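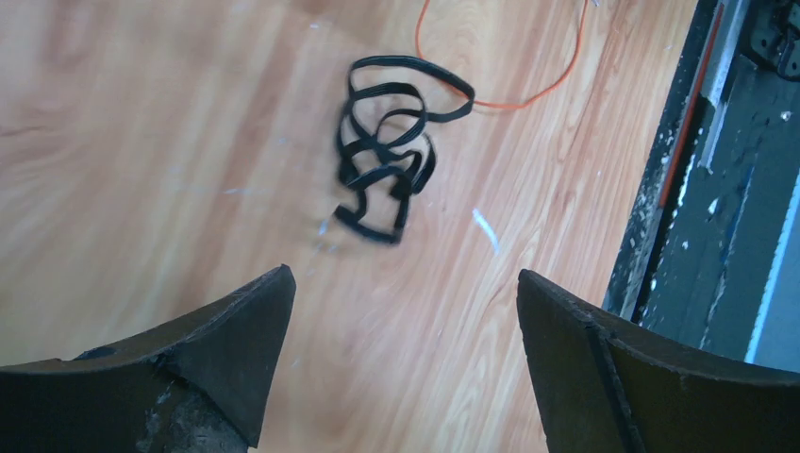 Setting Up the Guest List in Plokar

Home | Guides | Seating | Vendors

1. Open your event and choose Guests, then Import.
2. Pick your spreadsheet. Names must be in the first column.
3. Match each column to a field and press Save.

Note: households of more than 16 people have to be split in two.
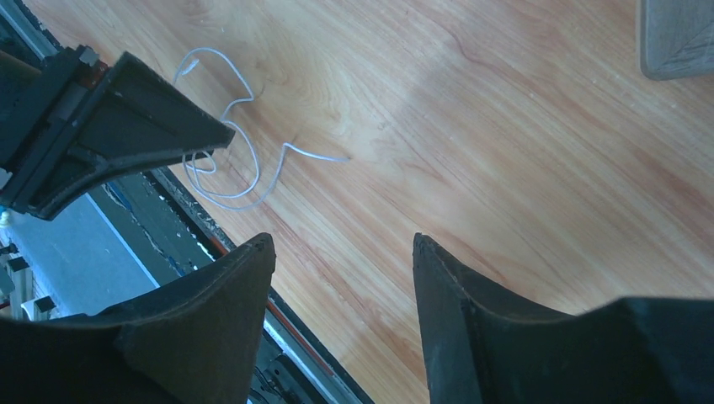
Can I change the table plan after invitations go out?
Table numbers stay private until you press Publish, so move guests as often as you like.

4. Set the RSVP deadline. Replies close at midnight.

Caution: deleting a household also deletes its meal choices.

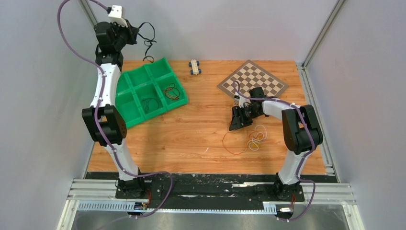
Two arms, one on each side of the tabletop

5. Send the caterer link from the Vendors page.

Comments
Gleice Godoy: Step 3 skipped my plus-ones until I gave them their own rows.
Phúc Nghiêm: Same, 19 missing. Worked on the second import.

Last updated June 4, 2018 | Contact | © Wostico | Back to top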